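# Does the Triltov heat network claim add up?

Module report, second year, energy and society

## 1. What we set out to check

The district heating scheme at Triltov is sold to residents as low carbon heat. The operator, Skirnier, says so on its bills, on its website and on the side of the energy centre. We wanted to know what the phrase rests on. Our first assumption was that there would be a published calculation somewhere. We spent most of the first week looking for it and came back with a leaflet.

The leaflet gives one figure, a saving of 2,147 tonnes of carbon dioxide a year. It doesn't say what the saving is measured against. A saving needs a comparison, and depending on whether the old gas boilers, new gas boilers or individual heat pumps are used, the same network can look very good or rather poor.

## 2. Method

We read the planning documents, the leaflet and the supply agreement, and sent a short questionnaire to households on the network. We had 158 replies. People who are annoyed with their heating are more likely to fill in a form about it, so we don't treat the replies as a fair sample of Triltov. We also asked Skirnier for monthly fuel data. It sent us the leaflet again.

## 3. Where the heat comes from

The planning documents describe a large heat pump drawing on the river Um, with gas boilers as backup. "Backup" is doing a lot of work in that sentence. Nothing we read limits how many hours the boilers may run, and the supply agreement lets the operator choose whichever source is cheaper on the day. When electricity costs several times as much as gas, it isn't hard to guess which way that choice could go in January.

We can't show that it does go that way. Without the fuel data, neither we nor the residents can say what share of the heat comes from the river. We think that is the main finding of this report, although it's a dull one.

## 4. Losses in the pipes

Heat is lost between the energy centre and the flats, and more is lost in the corridors. Several households told us their hallways are too warm in July. The contractor for the pipework, Stososex, quotes a loss figure from its design stage. Design figures assume insulation fitted as drawn, with every joint and valve covered. We found no record of a measurement taken since the network opened.

If the losses are higher than designed, the carbon saving is lower than advertised, and the residents are probably paying for it through the standing charge.

## 5. Comments on the draft
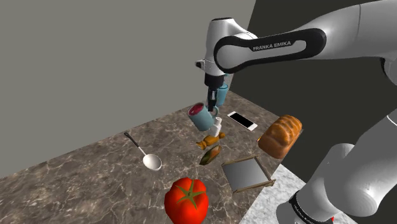

Skirnier replied that we had been unfair about the boilers, which in its view are there for cold spells and repairs, and that fuel data is commercially sensitive. It offered no run hours. One household wrote that the flat was warmer and the bills steadier than with the old boiler, and that this ought to count for something. It does, and we have added it here, but it tells us about comfort and price and leaves the carbon question where it was.

## 6. What we would ask for

- The baseline behind the 2,147 tonnes, in writing
- Boiler and heat pump output, month by month
- A measured figure for pipe losses over at least one full winter

The first 2 could be published tomorrow if the operator wanted to. The third needs meters at both ends of the main, and we were unable to find out whether they are fitted.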